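Keeping Food Longer in Shared Refrigerators
Household Science, group project report
Shuk-fan Tu, Po-yen Kwan, Ngan-ling Tsao
Course teacher: Rattana Rattanakul

1. Why we chose this topic

All three of us share a refrigerator with people we are not related to. Shuk-fan and Po-yen live in Wisby, a student house with one kitchen per floor. Ngan-ling rents a room in Wutham and shares with the owner. Food gets forgotten in both places, and people argue over who should have thrown it out. We wanted to know how much food goes to waste this way and if a simple labeling rule would change it.

We did not look at freezers. Most people in Wisby use the freezer for bread and ice, and very little of that is thrown away.

2. Questions

What kinds of food are thrown out most often?
Do people throw out food because it has spoiled, or because they don't know how old it is?
Does writing a date on the food make a difference?

3. Method

We handed out 200 short surveys in Wisby and Wutham in September and got 150 back. The survey had one page. It asked what the person had last thrown away, why, and how long they thought it had been in the refrigerator.

After that, 30 residents of Wisby agreed to try a labeling rule. Each person got a roll of masking tape and a marker. Anything opened or cooked had to carry a name and the date it went in. Store packages that were still sealed did not need a label. The residents kept a sheet on the kitchen wall and wrote down everything they threw out, with the reason.

We planned to weigh the food as well, but the kitchen scale we borrowed stopped working in the first week and we dropped that part.

4. What we found

Cooked rice and leftovers in tubs were named most often in the survey. Salad greens came next, then opened jars of sauce. Milk was lower than we expected — several people wrote that they buy small cartons and finish them.

The most common reason was "not sure how old it was." Fewer people said the food smelled bad or had mold on it. Some wrote that they had thrown out food belonging to someone else because it was in the way.

During the labeling trial, the wall sheet showed that "not sure" was hardly used as a reason. Tubs were still thrown out, mostly because the date was too old. Jars were the weak point, as people forgot to mark them when they were opened.

5. Refrigerators outside the kitchen

Mal-soon Won, who read our first draft, asked why we had only looked at kitchens. Many people also keep lunch where they work or study, and a refrigerator there may not have one person in charge of it. We did not survey these places, but we think the same rule could be used with one change: a fixed clearing time, posted on the door, such as 4 p.m. on the last working day of the week. 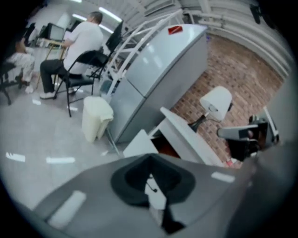
6. Problems with our work

The trial group chose to take part, so they probably cared about the subject already. The wall sheet depended on people being truthful, and 2 of the sheets went missing and had to be replaced. We also asked people to remember how old their food was, and many of them were guessing.

7. What we would do next

We would run the trial again with a second floor that gets no tape, so there is something to compare it with. We would also hang a marker on a string next to the refrigerator, because the loose ones kept disappearing. Wisby has kept the labels going on Po-yen's floor, and Ngan-ling is asking the owner in Wutham about trying them there.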